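Pricing a Cider Pressing Day at the Farm Stand
15 Nov 2021

Several growers have asked for a fuller account of the custom pressing days held at the Drillum orchard this fall. The following notes set out how the days were priced, how appointments were arranged, and what will change next season. They reflect the experience of one small operation and should be weighed against local rules on juice processing before anything is advertised.

The service is simple. Customers bring their own apples, or buy seconds from our bins, and leave with juice in their own containers. Each appointment is for one household. We set a minimum of 2 bushels, as smaller lots take nearly as much washing and setup time as larger ones and return far less.
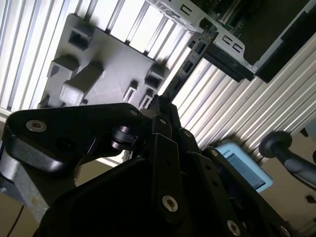 The first question to settle is how much of the work the customer will do. Our early plan assumed that visitors would want to run the grinder and press themselves, and the appointments were drawn up accordingly. Most had only ever met cider in a jug. They looked at the press the way many of us would look at a dark green circuit board set against a metal bracket, quite sure that it had a purpose and unable to say what to do with it next. We now assign one staff member to the equipment at all times and invite customers to load fruit, cut open a sample apple, and taste the first cup.

Charging by the gallon proved easier to explain than charging by the hour. Yield varies with variety and ripeness, and a customer whose Ovton Russets are dry should not pay the same as a neighbor with a heavy load of Jonathans. A flat setup fee is added to each appointment and covers cleaning between lots. The fee is printed on the confirmation card, along with a request that fruit be free of rot and picked from the tree.
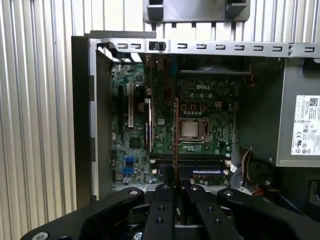
Appointments and traffic

We offered appointments on weekends only, starting in August with the earliest varieties. That was too soon. The fruit was thin in flavor and the weather was warm enough to bring wasps to the pomace bins by midmorning. Next year the first date will fall after Labor Day.

Parking is the other limit. The gravel lot on Gilteo Road serves the stand as well as the press shed, and customers with trucks need room to turn. Leaving a gap of half an hour between households - longer for the large orders - kept the lane open on all but one Saturday.

By the close of the season we had pressed 3,000 gallons for 200 households. The average order was larger than expected, and several families shared an appointment in order to meet the minimum. We have no objection to this, provided that one person signs for the lot and pays the bill.

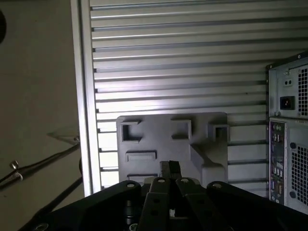 One reader wrote in response to the earlier notes that a deposit should be taken at booking, having lost most of a Sunday at another orchard to customers who never arrived. The reader added that refunding it in full against the final bill had caused no complaints, and that missed appointments had nearly stopped once the policy was in place.

The suggestion is a sound one. Our own missed appointments were few, but each left a paid employee idle and could have gone to a household on the waiting list. A deposit equal to the setup fee will be required from next season, refundable up to the day before.

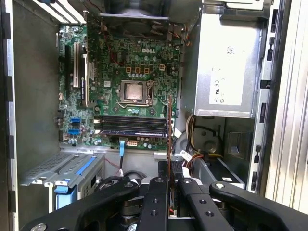 It will also be necessary to decide what happens to the deposit when the orchard is the party that cancels. We closed the shed once for high wind and once for a torn press cloth, and on both occasions customers had already picked their fruit. Those households will be offered the first open appointment or a full refund, at their choice.

Pomace

Disposal deserves more attention than it usually receives. Ours goes to the Chaimongkol farm, where it is fed to hogs in limited amounts and the remainder is composted. It must be collected the same day. Growers without such an arrangement should make one before the first apple is ground, and should have covered bins on hand. We began with too few and finished the season with 6, all of which were full by closing time on the busiest Saturdays.

Questions about the confirmation card or the fee schedule may be left in the comments. A copy of the card will be posted when the revised wording is ready.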